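Drunville lab teaches a robot to tidy by letting people do it first
20/03/2025

A small research group in Drunville has published results from a project that many of its neighbors have been hearing about, in bits and pieces, since last May. The group, led by Imelda Catacutan at the Skelterska workshop, wanted to know how many different rooms and tables a robot arm needs to learn from before it can put household things in order somewhere it has never been. Their answer is a good deal fewer than they had feared, as long as the people giving the lessons are allowed to be a bit messy about it.

The method, which the group calls Pilach, starts without any robot at all. A person picks up a hand-held gripper with a wide-angle camera on it, walks over to a table and moves things about – a bowl, a cup, a flowerpot – the way anyone would at home. The camera takes in the table and a good part of the room around it, and the recordings are then used to train the arm. Over the course of the project the team gathered 3238 of these short recordings, with 15 people taking turns at the gripper.

"We started out being very strict, and I'm afraid I was the worst of us," said Catacutan, laughing. "Same table, same light, everything lined up just so. The arm did beautifully at our table and was hopeless at the one next door."

So the rules were loosened. Pots were swapped around between recordings, bags and coats were left where they had been put down, and people were free to stand wherever they felt comfortable.
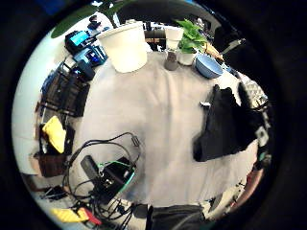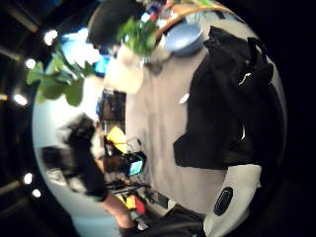 Table views from the hand-held gripper, each with a leafy plant and a blue bowl toward the rim.

Better results in strange rooms

When the arm was tried in rooms it had not learned from, the version trained on the looser recordings finished its task in almost 40 more trials per hundred than the version trained on the strict ones. Eamon Kinsella, who ran the tests, said the gain was largest on crowded tables, and that adding more recordings past the first 2000 helped only a little unless they came from a new place.

There is still plenty the arm finds hard. Leaves that hang over the side of a pot confuse it, and it tends to grip thin cups too low. Covadonga Barrios, a co-author, is now working on the second problem with softer fingertips and says she has gone through a great many cups along the way.

The group plans to share its recordings with other labs once the files have been checked, and Catacutan would be very glad to hear from anyone in town with an interesting kitchen table to lend for an afternoon.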